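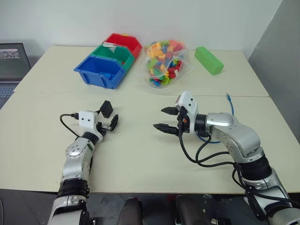
Two panels edge to edge, sorting items on the back one.

Sorting Table FAQ

January
By Sioned Voyle

Why are there two panels and not one big top?
One top that size would not go up the stairs at Umberg. Two panels can be carried separately and stored flat. Push them together and you have a table 160 cm wide.

Does the seam get in the way?
Small things can catch in it. Check that the panels are level before you start, and run a strip of clear tape along the seam if you are sorting beads, screws or seeds. Take the tape off the same day or it leaves a residue.

Which panel do the bins go on?
The back one. The front panel is for spreading things out and picking through them. If you are left with a pile you can't place, leave it on the front panel and finish everything else first.

How many bins should I use?
Start with fewer than you think you need. You can split a bin later. Most people who come to us with a drawer of mixed household things do well with four: keep here, keep elsewhere, give away, throw out.

Should the bins be labeled?
Yes, if more than one person is sorting. Use masking tape and a marker on the side that faces you. Please don't write on the bins.

What do I do with cables?
Sort them by the connector first, then by length. Coil each one and tie it before it goes in a bin. Color is not much help, although it can be useful for finding the one you want later.

Can I leave a job half finished overnight?
At Umberg, yes. At Suvero the room is used in the evening, so the table has to be cleared by 6 p.m. Put a lid on each bin and write your name on the lid tape.

How do I clean the top?
A damp cloth and a drop of dish soap. Dry it afterward, especially along the seam. No scouring pads, as the light surface shows scratches.

Can I borrow the bins?
Yes, for two weeks. We have over 100 in the Sunness storeroom in three sizes. Sign them out on the sheet by the door.

Who do I ask about a broken bin or a loose table leg?
Leave a note in the Du Plessis room with the table number on it.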